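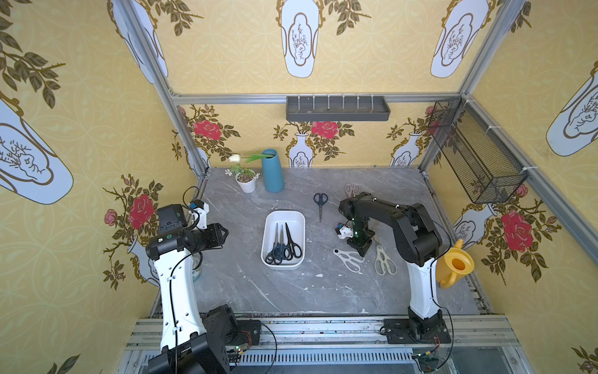
How to wash a climbing rope at home

Sooner or later every rope gets grubby, and a good bath is easier than most people fear! Fill the tub with lukewarm water, add a little rope wash (I use Tulik, but any made for the job will do) and feed the rope in loosely, one armful at a time. Swish it about by hand for ten minutes or so. 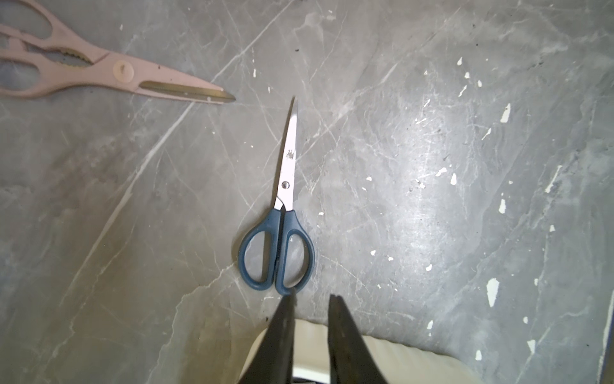 Drain, refill and rinse until the water runs clear – mine usually takes three goes. Then lay it in big, lazy loops somewhere shady and airy, well away from heaters, and leave it until it's dry right through.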